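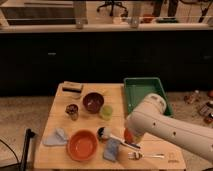
Tabletop with kitchen items and cloths, green tray at the back.

Recording Spoken Word on a Small Budget: What We Learned About Microphones, Cables and Rooms
Project report by Lesego Sibiya, Fondale program in sound and media

Where the project came from

When I started the spring term I had never thought much about how a voice gets from a person's mouth into a computer. I had a headset, I had a laptop, and I assumed that was the end of it. Then our class was asked to record older residents of Vimham telling stories about the town, and my first attempt sounded as if the poor lady had been talking from inside a cupboard. She was very gracious about it. I was less gracious with myself, and that evening I decided my project would be about getting a clear spoken recording without spending a fortune.

My budget was $200, and I spent $149 of it. The rest I kept back in case something broke (a stand clip did, in May).

The equipment

I compared two microphones. The first was the Ruchti dynamic mic that belongs to the department and has clearly been dropped a few times over the years. The second was a small Widska condenser, which I bought used. Both went through the same audio interface with the same cable, so that I was comparing the microphones and not everything around them.

The condenser needs phantom power from the interface. I knew this from the manual and still spent most of one afternoon wondering why it was silent — the switch is on the back, and I had been looking at the front.

How I tested

Each speaker read the same short passage, a page from an old ferry timetable with plenty of s and p sounds in it. I recorded every reading at a hand's width from the mouth and then again at arm's length, in the tiled hallway and in the carpeted reading room. I kept the input gain fixed for each microphone once I had set it on the first speaker, and I did no processing before the listening test. By the end I had 659 short clips, counting all the retakes, and I am very grateful to my classmates for listening to as many of them as they did.

Listeners marked each clip for clearness and for how tiring it would be to hear for a long time. That second question was my teacher's idea and I am so glad she pushed for it, as a few clips that scored well for clearness were rather sharp and unpleasant after a while. 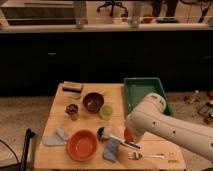 What we heard

The room mattered more than I had expected. In the hallway the condenser picked up every bit of echo, along with the elevator and somebody's keys. The dynamic mic held up much better there, provided the speaker stayed close to it. When people leaned back to think, which storytellers do all the time, their voices dropped away and the hiss came up once I raised the level.

In the reading room it was the other way around. Most listeners preferred the condenser, even at arm's length, and described it as more natural. Speakers liked it too, I think, as they could forget it was there and just talk.

Popping on the p sounds was a problem for both at close range. A foam cover helped a little, and turning the mic slightly to one side of the mouth helped a good deal more.

What I would do differently

I would write down the gain settings on paper every single time. I lost one full set of readings because I bumped the knob while packing up and could not remember where it had been. I would also ask speakers to chat for a few minutes before recording, since nearly everyone read the first lines louder than the rest.

I went back to the lady with the cupboard recording and we did her story over again in the reading room, with the condenser and a cup of tea. It is the recording I handed in with this report.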